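Visit to the Ultia Linen Works, Drirkcombe

In November, members of the department and a group of second-year students visited the Ultia works at Drirkcombe, where bed and bath linen is woven, finished, inspected and packed. The visit formed part of the course on household textiles and lasted from 9:30 in the morning until shortly before 4 in the afternoon. The following account is published for students who were unable to attend and for colleagues planning similar visits.

The group was received in the Yordanov Building, the older of the two main buildings on the site. It was put up as a warehouse and still has the wide loading doors on the river side. A short introduction covered the history of the works and the range of goods now in production. Safety shoes were issued at the door. Students should note that long scarves and loose jewelry are not permitted beyond the reception area, and that coats must be left on the rack by the stairs.

The weaving shed was visited first. Ear protection is required there, and discussion had to wait until the group had moved on to the finishing area. Finishing proved to be the longest part of the morning. The staff explained how washing and drying change the size of a cloth, and why a towel is cut larger than the measurement given on its label. Several students had prepared questions on shrinkage, and these were answered in full.

Before lunch the group was shown the sample library, which holds 1083 bound swatches, the earliest of them from the opening of the works. The swatches are arranged by weave and then by weight. Visitors may handle them, but may not remove them from the reading table. The Forkunach range, a medium-weight toweling sold mainly to guesthouses, occupies a shelf of its own, and the group spent some time comparing its successive versions. The changes in the hem are easy to follow from one swatch to the next.

The afternoon began in the folding and handling rooms on the upper floor. 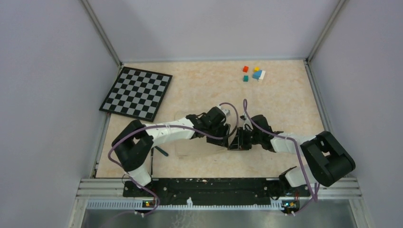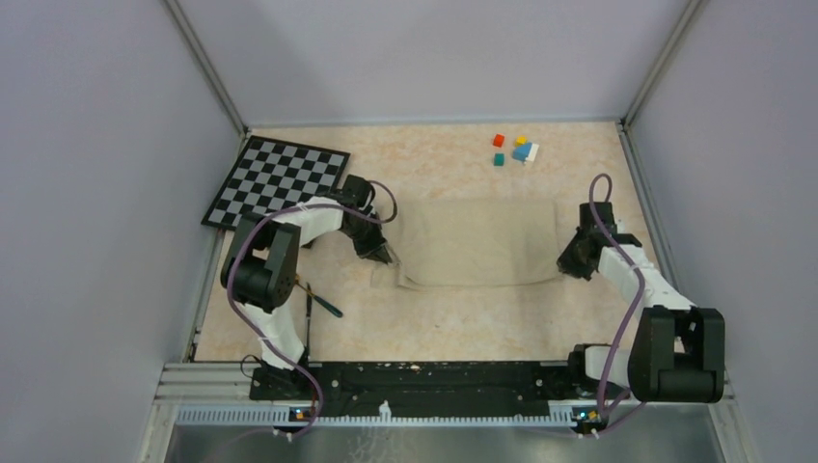
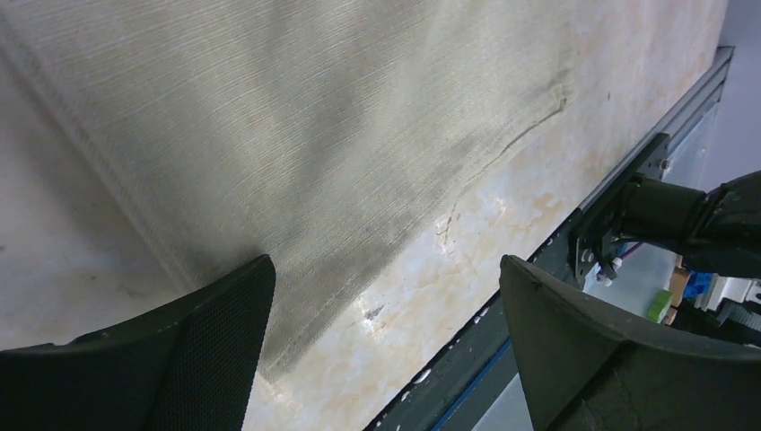
Department of Textiles and Household Studies

The marbled beige tabletop and the pale walls made a quiet background for the work, and the small colored blocks toward the back were the brightest things on the table. In the second picture a beige cloth lies folded at the center, with a slight wrinkle along its near edge. The third picture comes closer to the fabric, and the fine parallel lines running diagonally across it can be made out.

Folding was treated as a subject in its own right, and the department was glad to see this. The staff described the first fold as the one that decides the rest. If the corners do not meet, the error grows with each fold that follows, and the finished stack leans. Edges should be brought together before the fold is smoothed, and the hand should move from the fold outward. Students were invited to try this at a long bench next door, using hand towels and then bath sheets. The bath sheets were generally found to be harder, as the weight of the cloth pulls the far corner out of line.

A discussion followed on how the same towel behaves on different surfaces. A smooth tabletop lets the cloth slide, which helps when a piece must be straightened but makes it harder to hold one layer still while another is laid over it. A padded surface has the opposite effect. Most students preferred the smooth table by the end of the session.

The packing hall was the last stop. On the day of the visit, 1462 bath towels were being prepared for dispatch, tied in bundles of 6 with a cotton band. The bands are placed off center so that the hem and label remain visible on the shelf. The group had hoped to see the carton store as well – a delivery was being unloaded at the time, and this had to be left for another occasion.

Tea was served in the Yordanov Building before departure. The return bus left from the lower gate, and those planning a future visit are advised to allow almost 5 minutes for the walk down, which is steep in places.

Students who attended are asked to submit their fabric notes, with one page on folding or packing, to the department office by noon on the last teaching day of the month. Swatch cards supplied by Ultia are kept in the textile room and may be consulted during opening hours.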